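Home | Syllabus | Handouts | Labs | Contact
This site uses cookies to keep you signed in. Accept | Settings

Handout 2: Reviewing a handheld teaching kit
Instructor: Blažena Dvořáček
18 Nov 2021

The product under review is the Tavuvar kit, sold by Tratis. An operator moves a handheld tool through a task, the tool's path is recorded, and the recording is used to train an arm. The list price is $2,713 per set. Our notes cover the October release only.

Cloth and sheet handling is the hardest entry on the vendor's task list. A sheet has no fixed shape, so a grasp point that works on one fold may be useless on the next. Printed grid lines help when judging how far the material has bent.

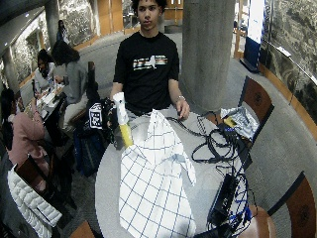
Fig. 1. Sheet task on a round table: handheld tool at left, gridded sheet partly folded, cabling at right.

Points for the review:

Cabling. Record the table area lost to cables and boxes. Cables must not enter the sheet's path.

Rate. The data sheet gives 60 samples per second. Check this against the log file timestamps.

Repeats. Record 20 runs per operator, with two operators per group. Keep failed runs and label them.

Read Mthembu, section 2, before the lab. Reports go in the Cumell folder.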